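Home | Products | Handheld Capture | Grippers | Services | Support | Contact

Wulmont HG-2 Handheld Gripper

Two-finger capture tool for manipulation data, with home sessions as an optional service

The HG-2 is a hand-held parallel gripper with a wide-angle camera mount, built for recording manipulation tasks in places where a robot arm is impractical. The operator holds the tool, works through the task, and the camera records the fingers and whatever is in front of them. The recordings are processed into finger position, tool pose and video on a common clock.

The tool is sold alone, as a pair, or as part of the Natovard home session service, in which our operators collect the data in furnished rooms to your task list. The pictures on this page are from a bedroom session in the cloth handling set.

Finger assembly

The fingers are carried on a symmetrical black linkage with metal pivot screws. Both sides move together, so the grip closes on the centerline of the tool. Blue pads are fitted at the tips and are the only parts intended to touch the work. They are replaceable without disturbing the linkage.

Because the camera sits behind the fingers, the pads and the gap between them stay in view during an approach. Garments on a patterned sheet are a useful check of this, as the background changes constantly while the tool moves. Dark cloth is the harder case. It shows few folds, and the point where the pad meets the fabric can be difficult to label.

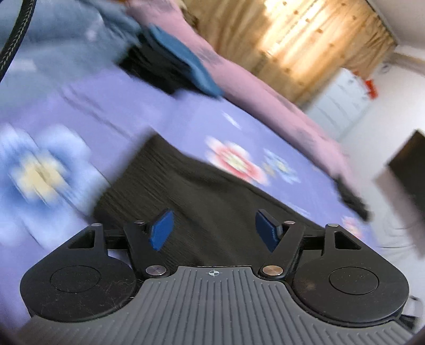 Body and grip

The body is black, with a ribbed gray section across the middle and a rounded lobe on each side. The ribs run toward the fingers. The body appears in every recording in the same position, and the processing software uses this to mask it out before training. Customers who prefer the unmasked video can have it at no extra charge.

Operators hold the tool from below and behind. A strap is available for long sessions and is fitted as standard on tools sent out with the Natovard service. Left-handed operators use the same tool. The trigger is centered and needs no adjustment.

Cloth handling

Most buyers of the HG-2 are working on soft goods: folding, sorting, bed making, laundry transfer. The Natovard cloth set covers picking a garment from a flat surface, picking from a pile, turning, and laying out. Each is recorded as a separate task with its own start and end marks.

Flat seams and folded layers are where finger pads usually differ. A hard pad will skate over a single layer of cotton unless it is pressed down, and pressing down moves the sheet underneath as well. The standard blue pad is a compromise. It takes hold of a fold easily and a flat single layer with some practice — new operators should expect to spend part of the first day on this alone. 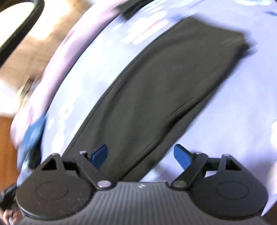

Fast movement will blur the background before it blurs the fingers, which travel with the camera. We do not remove blurred passages from delivered data. They are flagged, and the flag can be used as a filter. In our own tests with a folding policy, leaving out every flagged passage made the results slightly worse, and most customers now keep them in.

For tasks that need a sharp background throughout, operators can be asked to work at reduced speed. This lowers the number of usable runs per day and is quoted separately.

Mixed objects

Bedrooms and living rooms are rarely all cloth. The linkage will also hold flat, rigid items between the pads, provided they fit within the jaw opening. Flat objects on a soft surface behave differently from the same objects on a table: the surface gives, and the near edge can be reached from slightly below. The mixed object set was added in January for this reason and is recorded in the same rooms as the cloth set, so the two can be combined without a change of background.

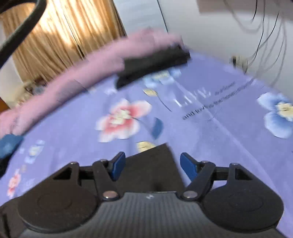 Object lists are agreed in advance. A list may name exact items or only a type, such as "flat, dark, rigid." The second is cheaper and gives more variety. Items supplied by the customer are returned at the end of the job.

Camera and timing

The HG-2 accepts the Julberg wide-angle module and is calibrated with it before shipping. Straight lines bend noticeably toward the edges of the image. The calibration file corrects this, but both the raw and corrected video are delivered, and we suggest training on the raw version where the model allows it. The wider view keeps the sides of the bed, nearby furniture and the wall available for tracking, which helps when the sheet itself is moving.

Finger opening is read from the video and needs no encoder. Readings are least reliable when cloth covers both pads. These are marked as estimated in the output.

Home session service

A standard Natovard order is 1,000 runs, recorded over 3 rooms. Smaller orders are accepted for pilot work, with a minimum of 40 runs. Delivery is by encrypted drive or download, normally around 2 weeks after the last recording day. Room layouts are left as found except where the task list calls for a change.

Rooms are recorded in daylight unless otherwise requested. Curtained windows are common in the set and give strong backlight at certain angles. If this is a problem for your work, ask for evening sessions when ordering. 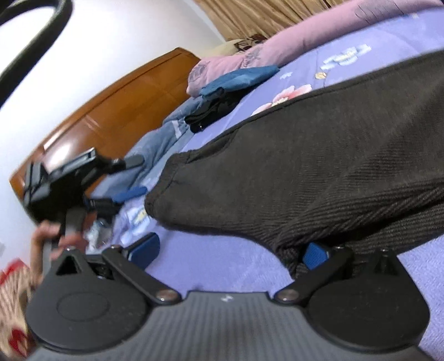

Known limits

Heavy items: the linkage is designed for household objects and garments. Thick wet towels and full-size comforters should be handled with a pair of tools.

Small items: coins, pins and buttons are below the useful range of the standard pads. A narrow pad is in testing and is not yet on sale.

Wear: pads lose grip with use and should be replaced when the texture is no longer visible. Check the pivot screws at the same time and tighten if there is side play.

Robot mounting: the Whitelaw wrist adapter carries the same fingers and camera on a robot arm, so the view in deployment matches the view in the data. Sold separately.

Ordering

The HG-2 ships with calibration file, one set of spare pads, screwdriver and printed manual. The pair adds a second tool and a sync cable. Prices on request. Page revised May 17, 2021.

Related items
Blue finger pads, standard, set of two
Julberg wide-angle module
Whitelaw wrist adapter
Hand strap for HG-2
Natovard mixed object set
Sync cable, spare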